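**Food Preparation, unit 4: cooking with steam**
Notes to go with the practical. Please bring them to the next session.

Steam carries a lot of heat. When it meets cooler food it turns back to water and gives that heat up at the surface, so a steamed carrot cooks far faster than one left in an oven at the same temperature. The food never sits in the water, and fewer of the vitamins that dissolve in water are lost.

Leafy greens need very little time. Roots should be cut to an even size, or the small pieces go soft before the large ones are done. Fish is ready when it flakes under a fork. Leave gaps between pieces – steam has to reach all sides.

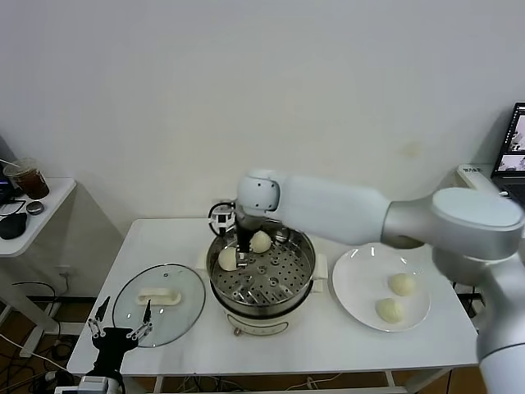 Water level is the commonest cause of trouble. Start with 354 ml for a short cook and top up from a kettle, never from the cold tap, which stops the steam for several minutes. If the pan boils dry the food will taste scorched even where it hasn't browned.

Lifting the lid lets the heat out. Each look adds to the cooking time, so check once near the end. Tilt the lid away from you when you do; steam burns are often worse than splashes from boiling water.

**Rice**

Rinse until the water runs almost clear, soak for 10 minutes, drain, then steam in a lined basket. Leonie Lenz's handout from March gives a longer soak for sticky rice. Use hers for that, not mine.

**For the write-up**

- Weigh 80 g of broccoli before and after cooking, once steamed and once boiled.
- Note the colour of the water left in each pan.
- Say which you would serve, and why.

Yhon Pacheco has the spare scales. Write-ups go to me by 31/08/2026.

Paraskevi Chrysikopoulos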